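Greifervergleich Estinholm

Der Greifervergleich Estinholm ist ein Prüfverfahren, mit dem sich Greifer an zweiarmigen Tischrobotern gegenüberstellen lassen.
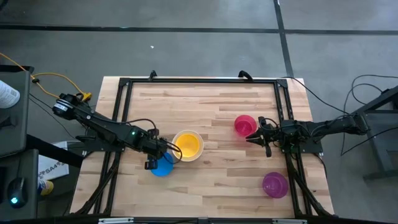

Entwickelt wurde das Verfahren von Liliana Tedesco, die damit eine erstaunlich hartnäckige Lücke schließen wollte: Datenblätter nennen Schließkraft und Hub, verraten aber wenig darüber, wie sich ein Finger an einem glatten, gewölbten Rand verhält. Gerade Schalen sind dafür ein wunderbarer Prüfkörper! Der Rand ist schmal, die Wand weicht nach unten zurück, und schon ein kleiner Winkelfehler lässt das Stück kippen.

Ablauf

Jeder Greifer absolviert 200 Griffe, davon 100 mit dem linken und 100 mit dem rechten Arm. Die Schalen unterscheiden sich in der Farbe, damit die Kameraauswertung sie sicher trennen kann. Gewertet wird ein Griff, wenn die Schale 2 Sekunden frei gehalten und wieder aufrecht abgesetzt wird. Gekippte Schalen bleiben liegen und gehören zur nächsten Aufgabe, was die Sache erst richtig spannend macht.

Verglichene Modelle

Im ersten Durchgang traten die Zweifingergreifer Asari und Jemano an. Asari schließt schneller, Jemano gibt an den Fingerspitzen stärker nach und kam mit schräg liegenden Schalen deutlich besser zurecht. Beide liefen am Steuergerät Cabrera mit 48 Volt. Ein zweiter Durchgang mit geänderter Kabelführung am Handgelenk folgte im Dezember.

Siehe auch: Parallelgreifer, Handgelenkkamera, Bimanuelle Manipulation

48 Mal geteilt | 2 Kommentare

Kontakt | Impressum | Stand: 21. August 2020 | Nach oben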